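2019-07-25

I have been using Wekano for two council campaigns now, so it seems fair to write it up. It is a canvassing app for small parties and independent candidates: you load the electoral roll, split it into walks, and your people mark off doors on their phones.

The first campaign was the Cellier ward by-election in December, where we had 700 addresses and very little daylight. Giorgia De Luca did the walk lists and had them ready the same evening.

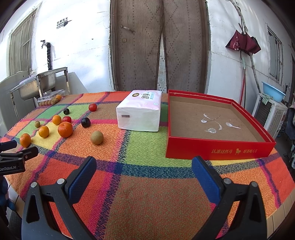
## Setting up

Importing the roll is the worst part. Wekano wants the house number in its own column and rejects the file if it finds a flat number there. We had 160 rejected rows and fixed them by hand. Erkar, which we used before, swallowed the same sort of file without complaint, though its maps were poor.

Once the data is in, things improve. You draw a walk on the map with a finger and the app orders the doors, odd side first.

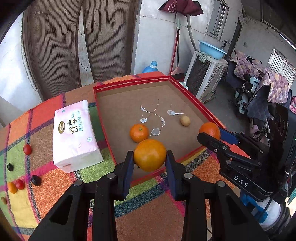
You can change that order, but only before the walk has been handed out. After that you have to cancel it and start again, and any notes typed on the doorstep go into a separate list.

## On the doorstep

The screen has four buttons for voting intention and a box for notes. The buttons are large enough to hit with gloves on. It works without a signal and sends the results later. Mirko Barbieri lost one street's worth when his battery died - we never got those answers back.

Postal voters get a small envelope next to the name, which is easy to miss. I would like a filter for them.

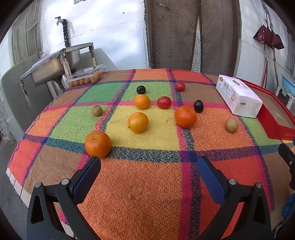

Reports are basic. You get totals by street and by canvasser, and a spreadsheet if you want more. For the Guérin Road count we had 600 contacts, and the totals matched our paper tally.

## Price and support

We pay by the month and stop between elections, which suits us. Support is by email only and took a day to answer each time.

Four stars out of five. I'd drop back to Erkar for a very large ward, but for anything our size we're staying with Wekano.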